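# Mutska linen-look kitchen towel, natural

**Bought from:** Priltden, two-pack
**Used for:** drying glasses, covering dough, lining a bread basket

I have had these towels since April and use one or the other every day. I wanted something plain to replace a set of thin cotton ones that had gone gray. The color on the label is "natural." I would call it beige, closer to cream near a window.

The weave is easy to see and a little rough at first. Out of the package the cloth is stiff, and it did a poor job on wine glasses for the first two weeks. Mine went through the wash six times before it started picking up water the way I wanted. Candela Valcárcel, who bought the same pack, says hers took longer, but she line dries and I use the dryer on low.

Folding is where I have mixed feelings. Folded lengthwise into a long band, the towel keeps a straight edge and sits well over an oven rail. It also holds any crease you put in it, wanted or not. If it gets bunched up in a drawer it comes out looking bunched up, and smoothing it by hand only does so much. I iron mine when people are coming over and leave it alone otherwise.

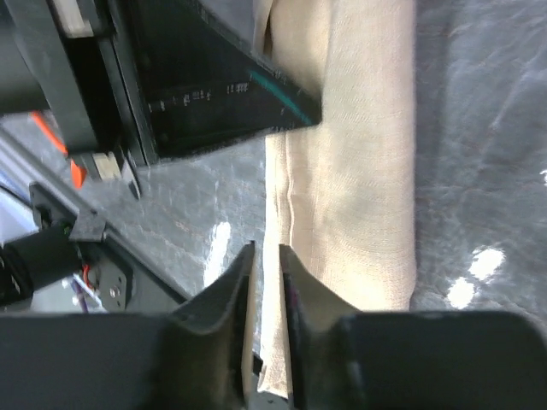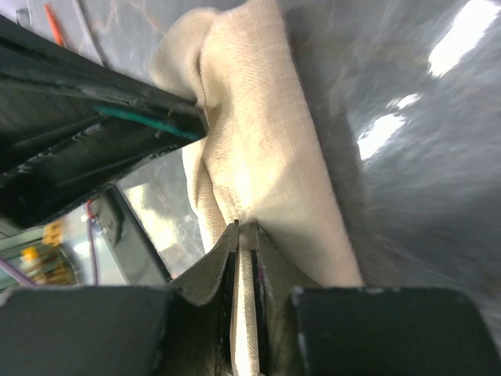
*The beige cloth, with the weave showing in both photos.*

Shrinkage was small. The towels came out of the first hot wash a little shorter and have stayed the same since. The hems are still straight. One corner has a pulled thread from a cheese grater, my own fault, and it has not spread.

Stains are the weak point. Tomato came out after a soak. Coffee left a faint ring on one towel, and turmeric is there for good. With a color this light I would keep them away from curry and use something darker for the stove.

I also own the Jimance version, and it is softer from day one. It is thinner too, and slides off the rail when damp. For covering dough I prefer the Mutska — it has enough weight to stay put over a bowl.

**Good:** sturdy weave, straight hems, hangs well
**Not so good:** stiff at first, holds creases, shows stains

I would buy them again for glasses and bread. For general mopping up, get something cheaper.

— Soledad Barroso, August 16, 2022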